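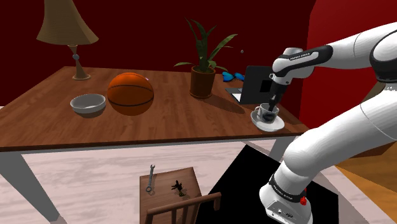

Tavance Minerals has completed the first stage of drilling at its Mernidura copper and silver project, and the company will now start work on a resource estimate. The results of the last holes were received from the laboratory in January, and they confirm that the mineralized zone continues to the north of the old Olmedo workings. In its main part the zone has the shape of a shallow bowl, like the grey one standing near the lamp on the table, with a rim that comes close to the surface and a lower part in the middle. This shape is important for the planning, as the material along the rim could be reached by a small open pit in the first years.

VILTAU, January 24, 2021 – The drilling program consisted of 3 lines of holes across the northern part of the license. The deepest hole ended at 326 meters and was still in altered rock when it was stopped. The company has decided to return to this hole in the next stage and to continue it with a smaller diameter.

In total, 940 core samples were sent for analysis, together with the usual blanks and duplicates. Of these, 798 samples are from the northern zone and the others are from the ground between this zone and the Olmedo workings. All samples were cut at the company's core store in Viltau, where one half of each core is kept for later study.

"We are satisfied with the work of the drilling team, which finished the program in a difficult season," the company said in a statement. "The road to the upper platforms was closed two times by snow, and the contractor moved its equipment without any accident. The results give us a good base for the resource estimate, but there is still a lot of work before we can speak about a mine."

The resource estimate will be prepared by an independent consultant. It will include only the northern zone. The Olmedo workings, which were mined by hand for many years, will be surveyed first, because the old maps do not agree with each other on the position of the lower galleries.

In parallel, Tavance Minerals will continue its water study in the Mernidura valley. The company has installed measuring points on the main stream and on two of its side streams, and the readings are shared with the municipality of Viltau every month. Residents who have a well near the license area can ask for a free test of their water at the company's office in the town.

The company also plans a public meeting in Viltau about the next drilling stage. The date will be announced when the current restrictions on gatherings allow it. Until then, questions can be sent in writing to the office, and the answers will be put on the notice board of the municipality.

About Tavance Minerals

Tavance Minerals is a private exploration company with its office in Viltau. It holds the full rights to the Mernidura license, including the former Olmedo workings. The company has no producing mines at this time.

Contact for media: Tavance Minerals, Communications Office, Viltau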